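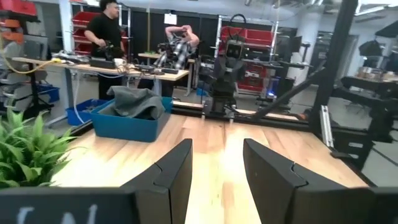

Eine Kiste für Tücher ist doch bloß ein Wäschekorb mit besserem Ruf, schrieb uns jemand unter die letzte Bilderseite, und wer so etwas auf den Tisch stellt, brauche sich über den fehlenden Platz nicht zu wundern. Da ist leider etwas dran. Verteidigen will ich die Kiste trotzdem ein bisschen, wenn auch nicht aus Überzeugung.

Galerie: Werkraum Tradton, der Tisch und was an seinem Rand steht
20. Dezember 2021

Zur Einleitung, für alle, die neu dazukommen: Auf diesen Seiten geht es um Arbeitsräume und darum, ob Ordnungssysteme halten, was ihre Verkäufer versprechen. Meistens tun sie das meiner Erfahrung nach vier Wochen lang. Danach liegt das Zeug wieder dort, wo es vorher lag, nur dass jetzt auch noch Behälter im Weg sind. Der Werkraum Tradton hat den Umbau seiner Ablagen im Herbst beschlossen, und ich war dagegen. Gefragt hat man mich immerhin.

Zum Bild

Tischplatte aus verleimten Hölzern, von Creme über Hellbraun bis ins Rosige. Mir gefällt sie, das gebe ich zu. Bei Gegenlicht spiegelt sie allerdings so stark, dass man in der Mitte vor allem Helligkeit sieht.

Die petrolfarbene Kiste mit den runden Ecken, hinten links. Das Tuch darin ist graugrün, zerknüllt und schaut über den Rand. Gefaltet wäre es vermutlich flacher.

Die blaue Kiste dahinter steht tiefer, neben dem Tisch. Dunkler Kleinkram. Das weiße Kabel davor kommt von der Werkbank herunter.

Grünpflanze am linken Rand, sieht künstlich aus. Buschig, schmale spitze Blätter, nimmt sich ihren Teil der Platte.

Im Hintergrund die lange Werkbank mit heller Holzplatte. Zu der komme ich noch.

Die Sache mit den Behältern

Im Angebot der Firma Ormsby stand der schöne Satz, jeder Gegenstand bekomme »eine Adresse«. Das klingt vernünftig, bis man sich ansieht, was in so einem Raum herumliegt. Ein Tuch ist mal Putzlappen, mal Unterlage, mal deckt es etwas ab. Welche Adresse hat es dann? Im Angebot hatte es drei Fächer, in der Praxis hat es eine offene Kiste, und ich halte die Kiste für die ehrlichere Lösung, so unansehnlich sie ist. Man wirft hinein und zieht heraus. Wer falten möchte, kann das ja tun.

Der Preis für die große Ausführung lag bei 1.845 Euro, ohne Lieferung. Dafür gab es Einsätze, Trennstege, Beschriftungsstreifen und eine Einweisung. Ich habe nachgefragt, was eine Einweisung in Kisten umfasst, und eine Broschüre bekommen. Am Ende wurde eine kleine Lösung von Sendine bestellt, für rund 170 Euro, und davon ist die Hälfte der Trennstege gleich im Schrank geblieben. Ob sich irgendein Unterschied zur großen Ausführung gezeigt hätte, weiß ich nicht. Ich vermute es nicht, aber das ist eben eine Vermutung.

Auf dem Tisch oder darunter?

Hier scheiden sich die Meinungen, und die Zuschrift von oben trifft genau den Punkt. Die Hausregel lautet: Was man bei der Arbeit greift, darf auf die Platte, alles andere kommt eine Etage tiefer. Auf dem Papier ist das klar. Im Alltag wird dann jedes Ding zu etwas, das man ständig greift, und die Platte wird von den Rändern her kleiner. Mit einer Kiste in der Ecke kann ich leben. Bei zweien würde ich anfangen zu messen.

Für die tiefer stehende Kiste spricht, dass sie keine Arbeitsfläche kostet. Gegen sie spricht, dass man sich für jede Kleinigkeit bückt, und wer sich oft bückt, stellt die Kiste irgendwann hoch. Das habe ich in Brurnach erlebt, wo das gleiche Prinzip eingeführt wurde. Dort stand zuletzt alles oben, und unten war es sehr ordentlich.

Kabel sind noch so ein Fall. Ich kenne kein Ordnungssystem, das sie ernst nimmt. Sie tauchen in den Prospekten nicht auf, auf den Musterfotos sowieso nicht, und im Raum hängen sie dann quer vor dem, was man gerade aus der Kiste holen will. Klettband hilft, solange man es wieder zumacht.

Die Pflanze

Über die Pflanze wurde länger gesprochen als über die Werkbank. Das Argument dafür war, dass der Raum freundlicher wirke. Mag sein. Ich sehe vor allem Blätter, zwischen denen sich Staub sammelt, und eine Ecke, in der man ein Werkstück ablegen könnte. Einen Kompromiss (auf die Fensterbank damit) habe ich vorgeschlagen, er wurde zur Kenntnis genommen.

Die Werkbank

Lange helle Platten sind dankbar, solange man sie als Durchgangsstation behandelt. Sobald etwas über Nacht liegen bleiben darf, wird daraus ein Regal ohne Böden. Der Vorschlag, abends alles in 2 Minuten abzuräumen, stammt aus der Sendine-Anleitung und setzt voraus, dass man vorher schon weiß, wohin. Ich habe es probiert. Mit den Tüchern geht es, siehe Kiste. Mit Schrauben, Resten und halbfertigen Sachen geht es nicht, jedenfalls bei mir.

Was ich gern noch wüsste

Ob jemand von Ihnen offene Kisten länger als einen Winter benutzt hat, ohne dass sie zum Sammelplatz für alles Mögliche wurden. Und ob Trennstege bei Kleinteilen wirklich etwas bringen oder ob die Teile einfach in der falschen Abteilung landen. Bitte keine Fotos frisch eingeräumter Schränke, die sehen immer gut aus. Mich interessiert der Zustand im dritten Monat.

Zuschriften wie gewohnt über das Formular. Die nächste Bilderseite behandelt Haken und Lochwände, gegen die ich ebenfalls Bedenken habe.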